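Pink walls and a marble floor: the Treloar utility room is open again

If you've walked past the back corridor at Treloar lately and wondered why the door was propped open, the utility room is back in use! It shut in June, and I'd got so used to carrying my towels elsewhere that I nearly forgot we had one. 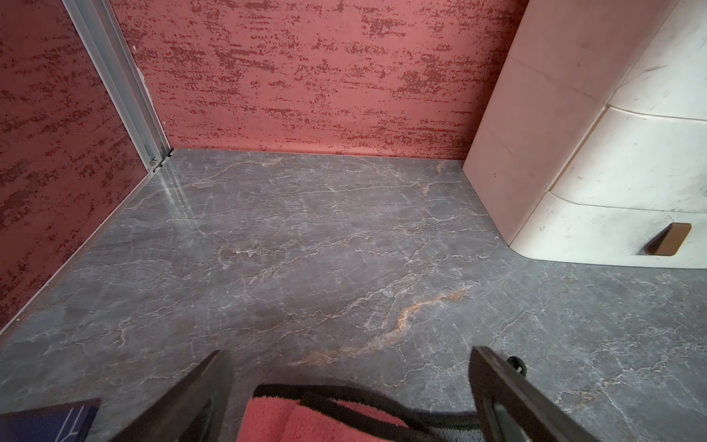
Posted 22 December 2025 | Words by the editor, Nitton Notes

The floor is what everyone is talking about. It's grey with a marble pattern, all fine white veins, and then one great rusty orange streak that goes curving off across it. I thought it would be too much with the walls (salmon pink, speckled with dark red and maroon, and staying that way because most of us voted for them) but I've come round completely. The orange sort of picks up the pink.

The big cream appliance stays where it was. It has a few scuffs and grey smudges on it, and I did ask whether it might be swapped, but the answer was that it works and the money went on the floor. Fair enough. The whole job came in at £1,000, paid from the Henasora fund, and the fitters from Stindilex were in and out in 3 days.

What the room needs now is softening up a bit, so we've been trying out mats from the cupboard. My favourite is the striped one, a terracotta sort of brown with cream stripes and a tan binding all the way round. It's got a short fuzzy pile and I think it looks lovely against the grey.

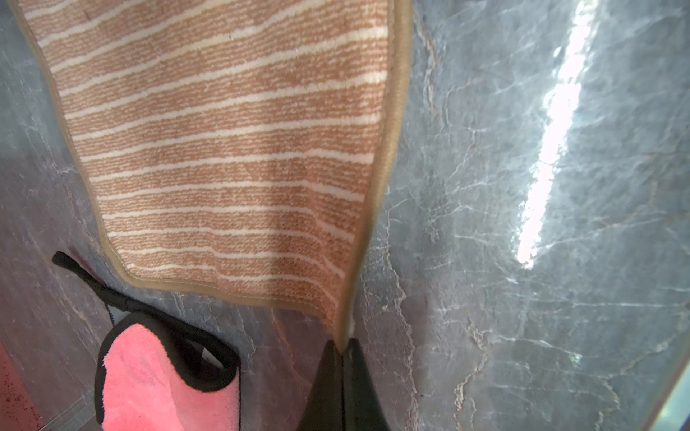

The striped mat, with the marble-patterned floor underneath and a folded pink cloth to the left.

If you have a mat at home you no longer want, leave it on the shelf outside by 7 in the evening and I'll pick it up. Please shake it out first! Bookings are in slots as before, 15 of them a week, and the sheet is on the inside of the door. Pens keep vanishing, so bring your own.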